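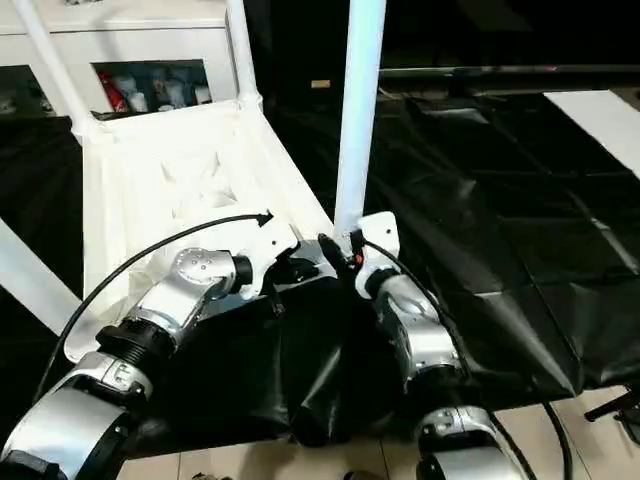 Licensing a small musical for a village hall, how early is too early?

Posted by plakville_players, Nov 9, 2021

Our group wants to put on a chamber musical next May. It's only nine in the cast and a five-piece band, and we've all completely fallen for it! The hall in Plakville seats 66. Do we apply for the rights now, or wait until we've held auditions and know we can fill the parts? Also, does anyone know if you can change keys for a lower voice? Our likeliest lead is a glorious alto and the big second-act song sits very high.

3 replies

secondrowalto
Apply now, please don't wait! We left it late for our spring show and a professional tour had already taken the territory, so we lost the title altogether and had to start again from nothing. Have your seat count, ticket prices and number of performances ready, as the quote is worked out from those. Ask about the band parts in the same email (ours came as a separate hire charge, with a deposit you get back if you rub out your pencil marks). And do ask about the key. Some publishers will send a transposed version of a single song for a fee, but you need it agreed in writing before your MD touches anything. Small musicals in small halls are my favourite thing in the world, you can hear every breath. I'd love to know which one it is!

Makris
depends on the show. we paid 1258 all in for ours but that was a bigger hall

pitpiano_kuver
Agree with applying early. One extra thing, read the bit about cuts and casting before you sign. We did a lovely little piece at the Venevitz and wanted to drop a reprise to help a scene change, and the answer was a flat no, so we played it as written and the scene change simply got faster with practice. Get the perusal score first if they offer one. You can sit at the piano with your alto for an evening and find out whether the song is really too high or only looks it on the page. Mine surprised us all, she had a top C in there!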